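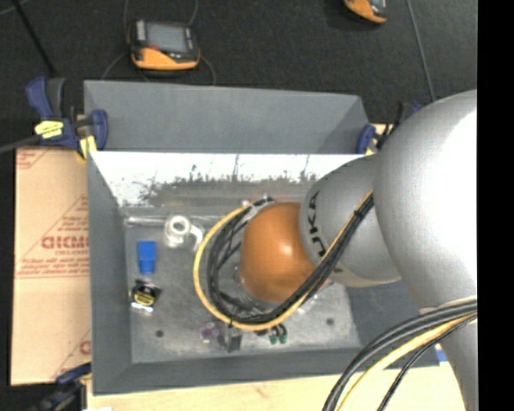
*Fig. 1. KUKA arm over the gray bin.*

# Parked cars and near misses on Pulham Road

I picked this topic because I walk Pulham Road every morning and I've jumped back onto the curb more times than I'd like! My question was pretty simple: do drivers pass closer to parked cars when there's traffic coming the other way?

I stood at the Hevden end of the road in March, from 7:40 to 8:15 (so 35 minutes each time), and wrote down every car that went past the parking bays. Chalk lines on the pavement told me if a car was inside three feet. My first sheet got rained on and I had to throw it out, which hurt.

On the morning I ended up using, 31 cars passed with something coming toward them, and 17 of those were inside the line. With the other lane clear I got 32 cars, and only nine were that close. I expected a gap but I didn't think it would be that big.

Benedek Veres, who drives the delivery van for Callia, let me ask him a bunch of questions. He told me he folds his mirror in every time he parks there (he's lost two already) and always gets out on the sidewalk side, even if it means climbing over the seat.

My chalk line method has problems. I was judging by eye, and a couple of drivers definitely slowed down when they saw me with a clipboard. Chow Street would make a good comparison, it's wider and has the same speed limit. I'd also like to try it in the afternoon, when the school pickup line backs up past the bays.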